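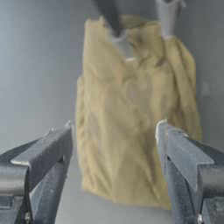
The laundry problem at Cakholm started with a shelf. Cakholm is a shared workshop in a former feed store, and for years its members have left coveralls, shop coats and old jackets in a heap beside the back sink. They get washed when someone takes them home. They come back in a bag and go onto the heap again, clean, where they can't be told from the dirty ones.

Two winters ago a few members who had met through the 3D printing bench decided to build a machine that would fold them. They gave the project the name Vuvico, which doesn't stand for anything, and set aside a corner near the electrical panel. The first budget was $700. It went on two used arms, a power supply and a sheet of light gray board to work against.

The folding machine does not yet fold, at least not in any way a person would accept. What it does is pick a garment up, hang it, pass it from one gripper to another and let gravity straighten it out. The builders have come to think this is the larger part of the job.

"A shirt on a table can be in any shape at all," said one of them, a retired press operator who joined for the lathe and stayed for this. "Hold it up by one spot and it can only hang so many ways. Hold it by two spots and you're getting somewhere."

The group's early attempts skipped that step. The arms were programmed to find a sleeve on the flat garment and drag it across. On a stiff dish towel this went well enough to draw a crowd. On a jacket it produced a roll, and on anything with a lining it produced a knot. By March of the first year they had stopped trying to fold on the table and begun working in the air.

Most of the effort since then has gone into fingers. The grippers that came with the arms had flat jaws meant for boxes and bottles, and cloth slid out of them. The replacements are designed at the shop and printed there, with a separate pad at the tip so that the part that wears can be changed without printing a whole finger. The file now open on the bench computer is version 239. The numbering is honest in the sense that every saved change gets a number, including the ones that only moved a screw hole.

The shape settled down long before the numbers did. The fingers are thick, because thin ones flexed and lost their grip at the tip. The sides are faceted, which lets them lie flat on the print bed and come off without much support material to clean away. A bevel at the end lets a finger slide in behind a fold. The pads took longest. Smooth ones slipped on cotton, and very soft ones grabbed so well that the garment would not let go when the jaws opened.

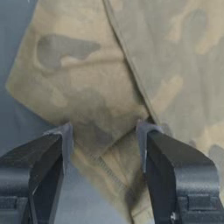
Thickness is the other thing that has to be worked out for every garment. A single layer of shirt cloth gives the motor almost nothing to push against, and a doubled panel with a seam in it can stall the jaws before they have a proper hold. The current software closes the fingers until the motor load rises, waits, and then closes a little more. If the load drops during the wait, the cloth is assumed to have shifted, and the arm opens and starts over.

Seams turned out to be useful once the group stopped avoiding them. A stitched edge is stiffer than the cloth around it and gives the pads something to bear on. It also tends to lead somewhere. Follow a hem far enough and there will be a corner. One member has spent most of a year on a routine that lets the gripper travel along an edge without dropping it, and it manages this on towels and pillowcases. Jackets still stop it, usually at a pocket.

Pattern is harder. The camera on each wrist looks down between the fingers, and the software marks edges by looking for changes in shade. Plain tan work clothes are easy for it. Camouflage is a long way from easy, with its blotches running across folds and each blotch offering an edge that isn't one. The group keeps camouflage in the test pile for that reason. A routine that works on it will generally work on the rest.

For a while they tried to solve the matter with brighter lights, using a pair of Holst lamps clamped to the frame. Strong light from the side made deep shadows in the folds, and the software read the shadows as holes. The lamps were moved to shine on the ceiling. The softer light gave better results and made the corner a more pleasant place to sit.

Sitting is a good part of it. Evening sessions start at 7 p.m. and run until the wood shop people want the floor swept. One person runs the arms while another writes down what happened, in a notebook with columns for the garment, the grip and the result. The result column has a short vocabulary: held, slipped, dropped, tangled. There was a fifth word for the time a sleeve wrapped itself around a cable, but it has been crossed out.

The costs have crept up. The power supply was replaced, and then the wrist bearings on the older arm. Bratasar, the surplus dealer that sold the group its arms, took that one back for repair and kept it for 3 months. Work went on with the other arm and a clothespin on a string, an arrangement that taught the group a good deal about how jackets hang.

Members of the workshop who have nothing to do with Vuvico tend to ask the same thing, which is whether it would be quicker to fold the coats by hand. It would. A person can do the whole heap during a coffee break. The builders say so without being pressed, and then go back to what they were doing.

Their next goal is a modest one. They want the arms to take any garment from the pile, find the collar or the waistband, and hang it on a hook facing the right way. The hooks are up already, on a board by the sink. The coveralls are still on the floor underneath, and the fingers for the second arm are due to be printed again with the slot moved a little closer to the tip.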